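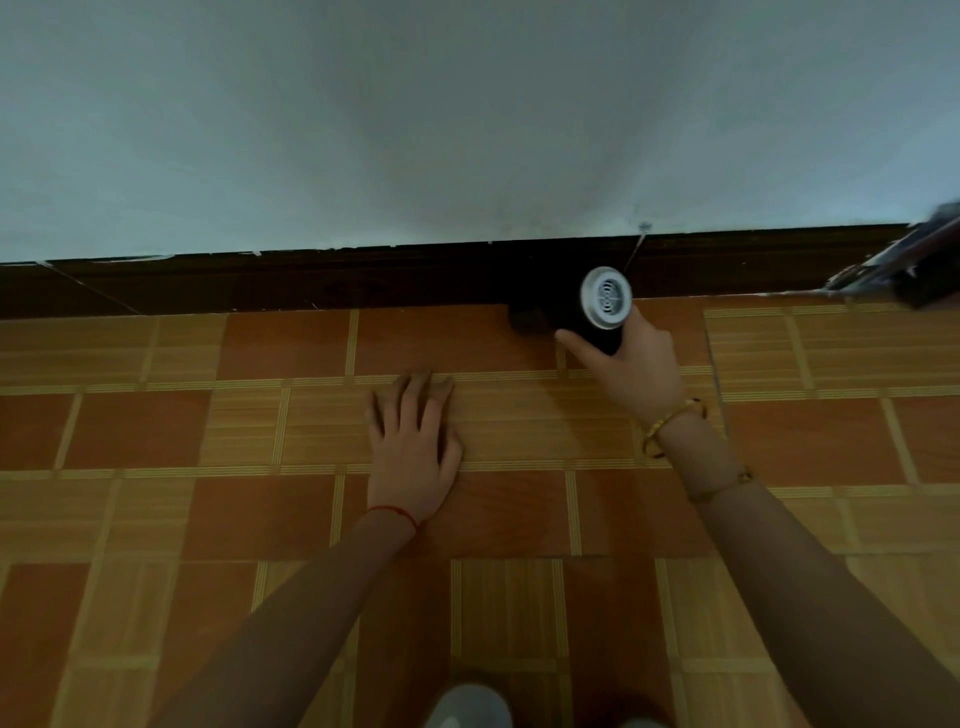

What do you do first in a rental with scuffed baseboards and a cabinet that smells like old crackers? Start at the floor with a dry pass along every edge, then work on the shelves, and leave anything wet for last.

That is my whole method. It took me 4 apartments to arrive at it, and I now give it away free to people who did not ask.

Background for the newer followers: we moved to Vosthorpe in November. The listing said "character flooring." I would call it a checkerboard of orange and fake wood stripes that has opinions about every rug we own.

I have made peace with the floor. The baseboard is another matter. Somebody painted the wall white at speed and let the brown trim take its chances.

Things I have tried on dried paint flecks: a fingernail, a plastic scraper, an old transit card, staring. The transit card is winning. Go flat and slow and stop when the shine starts to come off with the paint. Ask me about the hallway. Don't ask me about the hallway.

Nele Coppens, who lived here before us, left a note in the kitchen drawer that says "the radiator knocks, let it." Nothing about the trim. I respect a woman who picks her topics.

Spent 2 hours last night on edges alone. Dust along a baseboard has a texture I can only compare to felt. I could have made a small hat.

OK, cabinet time. 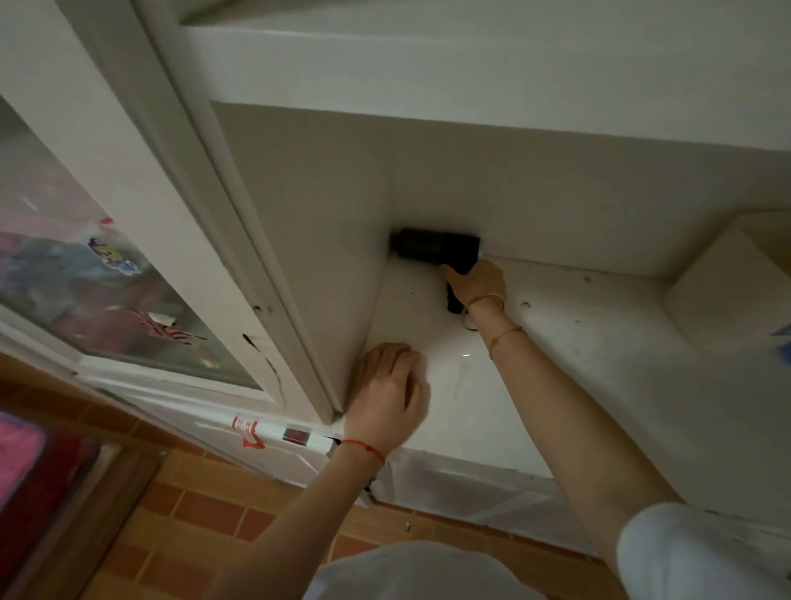
My theory of built-ins is that people clean the tops of shelves and trust the bottoms to take care of themselves. I was raised better, or at least more anxiously. So I went at the undersides too, one hand braced on the white and the other up near the back panel, a pose you hold for as long as your shoulders allow and then a bit longer out of spite. There are small dark specks up there, which may be holes and may be dirt, and I have decided they are holes. The glass door is its own project. Whoever put the cartoon sticker in there can come and discuss it with me.

A few of you asked about the strip of tape with the red label along the bottom edge. It stays until the shelves are done. So does the loose white sheet under it. I am not cleaning the base twice.

Preben Riis writes to say I should take the doors off and do it properly. Preben has offered this advice on 3 previous occasions and has yet to turn up with a screwdriver.

For the record, new shelves from Kubo in this size start at 179 before delivery, so I will be keeping these and speaking well of them in public.

Still to do: the corner where the shelf steps down, the inside of the door frame, the peeling patch I keep pretending is a shadow.

If anyone in Vosthorpe has a step stool they aren't using, I'm home after six. I'll trade you a bag of plastic scrapers, lightly defeated.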